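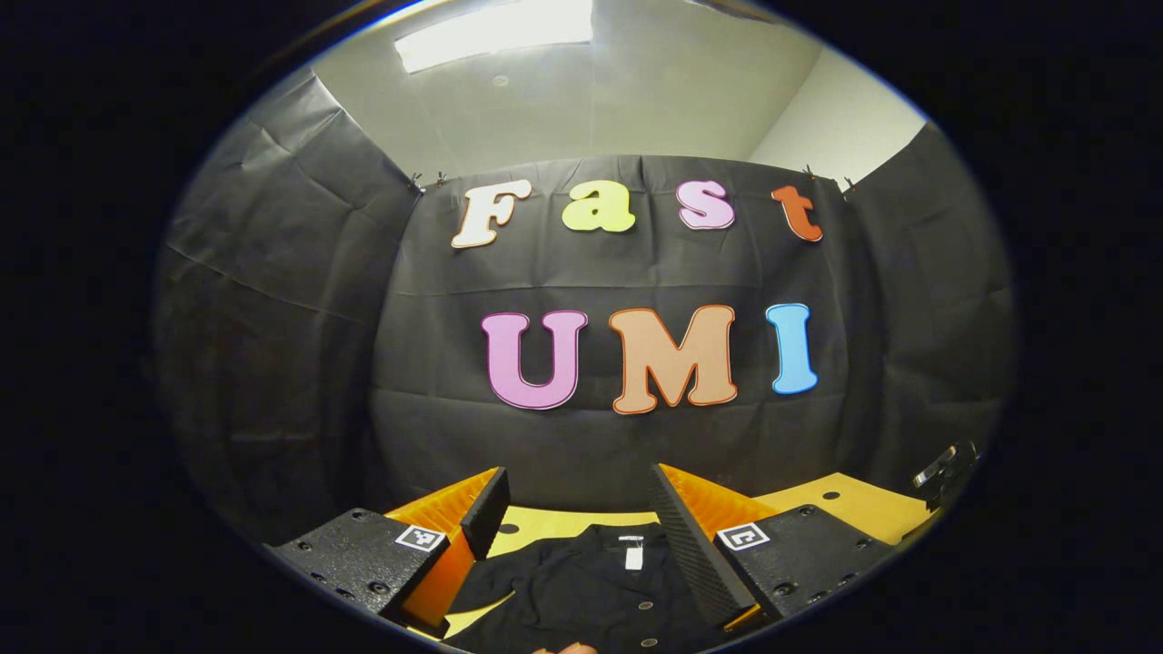
Fils · Lettrage et décor textile

1/ Notes de montage pour un fond noir à trois côtés avec lettres découpées. Deux rangées, sept lettres : « Fast » en haut, « UMI » dessous, en plus grand. Je consigne la méthode ici, on me la demande à chaque nouveau stand.

2/ Le principe : un pan au fond, un pan latéral à gauche, un autre à droite. Le fond porte le texte, les côtés servent à fermer le champ. Aucun lettrage sur les retours, ils se lisent de biais et attirent l'œil pour rien.

3/ Fixation du bord supérieur : quatre petites pinces, deux près de l'angle gauche, deux près de l'angle droit. Le tissu est froncé au niveau des pinces. Pour une toile légère sans charge ponctuelle, cela suffit. Au-delà, il faut un fourreau et une barre.

4/ Conséquence de ce choix : le milieu du bord haut n'est pas repris. Sur une grande largeur, prévoir une flèche et placer la rangée supérieure en fonction de la ligne réelle du tissu une fois tendu. Les cotes prises sur la toile à plat ne valent plus rien après accrochage.

5/ Couture horizontale au milieu du pan. Deux laizes assemblées, cas banal. Elle se voit, surtout sur du noir, où la surépaisseur accroche la lumière autrement que le reste.

6/ Trois façons de traiter une couture : la couvrir avec une rangée de lettres, la caler dans l'interligne, l'ignorer. J'ai longtemps pratiqué la troisième. Setsuko Maruyama, qui m'a appris le métier à l'atelier Letis, défendait la deuxième et mesurait l'interligne à partir du fil de couture.

7/ Plis et faux plis. Il y en a sur ce fond, des cassures et des ondulations souples. Les ondulations viennent de la suspension et on les accepte. Les cassures viennent du stockage plié. Remède : roulage sur tube, endroit à l'extérieur.

8/ Défroisseur vapeur en place : efficace sur coton gratté, à essayer d'abord sur une chute pour les synthétiques. Toujours avant la pose des lettres. La vapeur sur du carton contrecollé fait gondoler les bords en quelques secondes.

9/ Le lettrage. « Fast » est composé dans un caractère à empattements arrondis, « UMI » en capitales grasses et rondes. Deux familles différentes, mais les terminaisons arrondies font le lien. Avec un bas de casse à angles vifs, l'ensemble se séparerait en deux enseignes.

10/ Couleurs, rangée du haut : F blanc crème à contour sombre, a jaune-vert pâle, s rose clair à contour violet, t rouge orangé.

Rangée du bas : U rose lavande à contour rouge violacé, M pêche à contour rouge orangé, I bleu clair à contour rose.

11/ Valeurs claires sur noir : le contraste est acquis sans effort. Le contour coloré a un autre rôle, il évite l'effet de trou blanc sous un éclairage frontal et redonne une épaisseur visuelle à une pièce plate.

12/ Cas du F : un contour sombre sur fond noir disparaît à distance. La lettre paraît alors plus maigre que ses voisines. Si l'on veut garder ce contour, agrandir la pièce à la découpe. Sinon, choisir un contour moyen, prune ou brique.

13/ Cas du t : c'est la teinte la plus soutenue de la rangée du haut. En fin de mot, elle tire le regard vers la droite. Cela fonctionne pour un mot court. Pour un mot de huit lettres je la mettrais plus tôt.

14/ Alignement. Le I de « UMI » est posé un peu plus haut et plus à droite que le U et le M. Sur des lettres de cette taille, un petit décalage suffit à se remarquer, en particulier sur une lettre droite, qui donne une verticale de référence.

15/ Contrôle simple : un cordeau tendu sous la ligne de base, d'un bord à l'autre, et une équerre pour le fût du I. Le laser est plus rapide, mais sur un tissu ondulé le trait suit les creux et on finit par corriger les plis en croyant corriger les lettres.

16/ Pour l'approche, je ne mesure pas les écarts de bord à bord. Entre M et I, deux verticales se font face et l'espace paraît toujours plus serré. J'ouvre légèrement, puis je juge depuis l'entrée du stand, lampes allumées.

17/ Adhésif. Sur toile, les pastilles mousse tiennent mal si le tissage est lâche. J'utilise la Clova réf. 3428, crochets au dos de la lettre, sur un tissu à face bouclée. Repositionnable, ce qui permet de reprendre un I sans arracher la fibre.

18/ À défaut de face bouclée : épingles à tête plate prises par l'arrière, deux par lettre, trois pour le M. Long à poser, très stable. À éviter si le fond doit être démonté dans l'heure.

19/ Éclairage. Il y a au plafond, près du haut du fond, un luminaire fluorescent rectangulaire, allumé. Lumière plongeante, donc relief des plis accentué. Un appoint de face à 700 lumens, diffusé, comble déjà une bonne part des ombres sur un petit stand.

20/ Attention à la température de couleur. Sous tube froid, les crèmes virent au gris et les pêches perdent leur chaleur. Valider les teintes sous la lumière du lieu, jamais à l'écran.

21/ Découpe : je travaille en plaque Clollex, 11 mm, chant poncé au grain fin. Gabarit papier à l'échelle 1 conservé avec chaque jeu. Une lettre écornée se refait d'après le gabarit, pas d'après la lettre abîmée - les erreurs s'additionnent vite.

22/ Rangement : lettres à plat, intercalaire papier de soie, contours jamais face contre face. Étiqueter par rangée.

23/ Question reçue en privé : peut-on monter seul ? Oui pour les lettres. Pour le pan du fond, non, pas proprement. Une personne par angle, on pince les deux côtés en même temps, puis on reprend la tension.

24/ Je refais un jeu complet en mai pour le salon de Miyazaki, édition 2027, avec une laize unique et une barre en tête. Les cotes du fourreau suivront dans ce fil une fois la toile reçue.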